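Washing a large plush toy in a front loader: balance errors on the spin

Posted in Laundry & Appliances

Facundo Riquelme
I need to wash a stuffed bear, long pile, polyester fill, no electronics. It's big enough to take up most of a laundry basket. Dry weight on the kitchen scale is 442 grams. The washer is a front loader. On the first attempt, on its own with no bag, the drum tried to spin, slowed down, tried again and ended the program with a lot of water still in the fill. The display gave no error code. Is this an unbalanced load, and should I hand wash it instead? The care tag has been cut off.

Kostside
Yes, that sounds like unbalanced load detection. One absorbent item collects on one side of the drum, and the machine won't go to full speed with it there. Hand washing is possible but leaves you with the same water and no spin to remove it.

What works on mine:
Check the seams first and sew up any gap.
Put the bear in a mesh bag or a zipped pillowcase.
Add up to 12 hand towels of similar color. Two bath towels will do if that's what you have.
Cold or 30 °C, gentle cycle, half the usual liquid detergent, no softener.
Leave the spin at the lowest setting the first time. If it completes, run a separate spin one step higher.

Do not fill the drum to the top. You want a hand's width of space over the load. Before closing the door, pull the lower fold of the gasket open and check that no part of the bag is sitting in it. A caught corner can leak or wear through the rubber. Wipe the gasket after the wash too, as long pile sheds.

Drying takes longer than people expect. Mine needed 2 days on a flat rack, turned morning and evening. Squeeze the middle before you call it dry.

Mosquera
just put it in with towels, mine was fine

Grorkberg
Agree with Kostside on the towels and the gasket. I would skip anything at 70 degrees, which some people suggest for dust mites. It can mat the pile and soften glued eyes. Bag it and freeze it overnight before the wash if mites are the concern.

Bear and washer, plus the drum and the door.
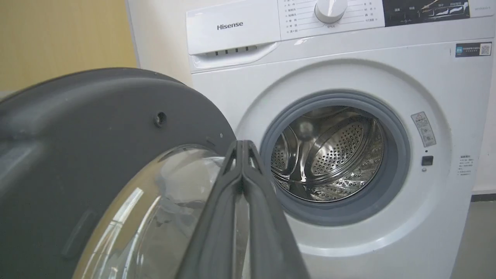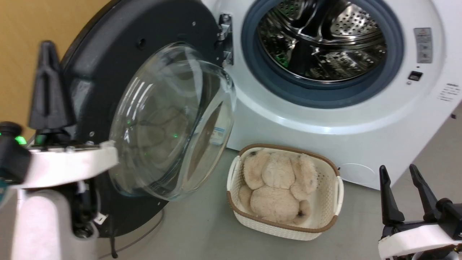
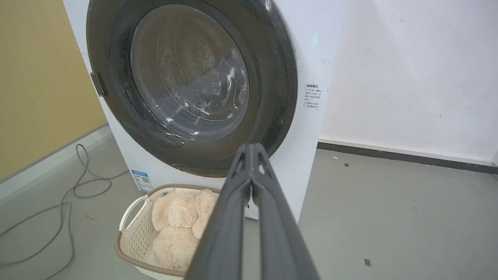
Drerano asked whether the freezing step removes the allergen as well. Grorkberg replied that it only kills the mites, and that the wash and a second rinse are still needed to get the residue out of the fill.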